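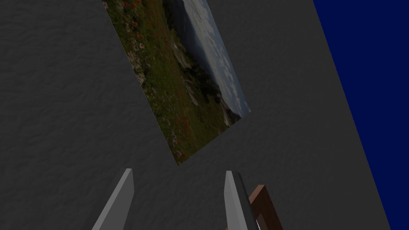

Issue 623

Filed under: Automation / Home and Workshop

Setting a desk-tidying test for a two-armed robot

Can a machine clear a desk yet? Under fixed conditions, partly. These notes describe how to set up a desk trial in simulation so that the result means something to a person who wants the chore done. The procedure follows the one Margit Sjögren wrote for Irkov, with changes by Stellan Rustad.

Before you begin

Decide what "tidy" means and write it down. A useful rule names a resting place for each item and a tolerance in centimetres. "Looks neat" cannot be scored.

Step 1. Build the room first

Put the desk in a corner. Two walls limit the approach angles, as they do in most homes. Give the walls a surface texture and hang pictures on one of them. Plain walls flatter the vision system — a print full of small red dots in grass gives it something to reject. Check each wrist view with the gripper open and nothing between the fingers, and save that view as the reference.

Step 2. Lay out the desk

Mix items that are easy to grasp with items that are not. An open laptop is a good central obstacle: it is wide, and its lid must not be knocked. Place a potted plant at the far end, where leaves will confuse the depth estimate. Add flat things, which two-fingered grippers handle badly, and one low, round item such as a bowl.

Do not line anything up with the desk edge. Set the arms to their start pose, both grippers raised, and confirm that neither one touches the desk or the wall. 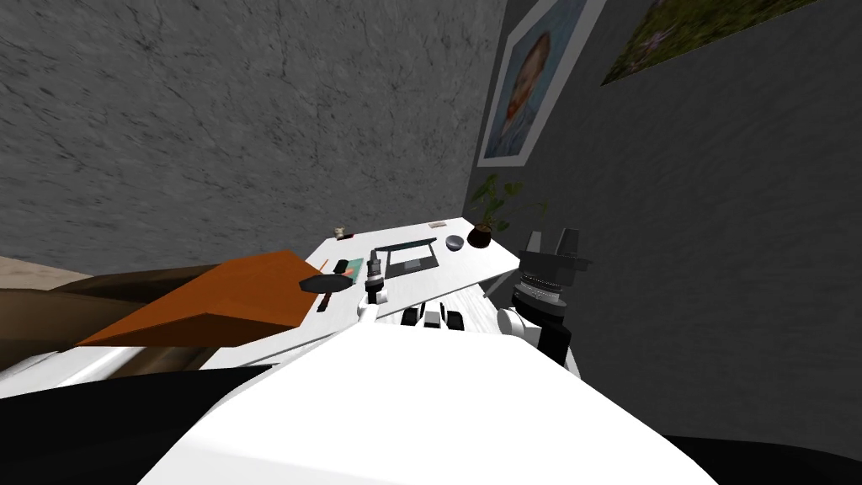 Step 3. Run the trial

Allow 3 attempts per item. Log every grasp, including those that close on air. Stop the run if the laptop moves by more than 2 cm. A slow success still counts, but record the time separately.

Thin items deserve their own line in the log. A pencil-like stick lying near the edge is a harder target than a figurine, and averaging the two hides the fault. Rustad's last batch came to 2191 grasps, and flat and thin items made up most of the failures.
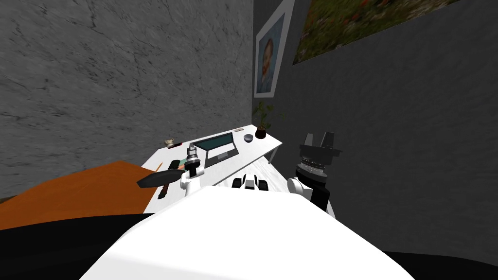
Fig. 3. Desk layout with both arms raised.

Step 4. Read the result

Report by item type, never as a single score. A robot that moves the bowl every time and never lifts a card cannot yet be left alone with a desk. Repeat the run with the layout changed before making any claim about real furniture.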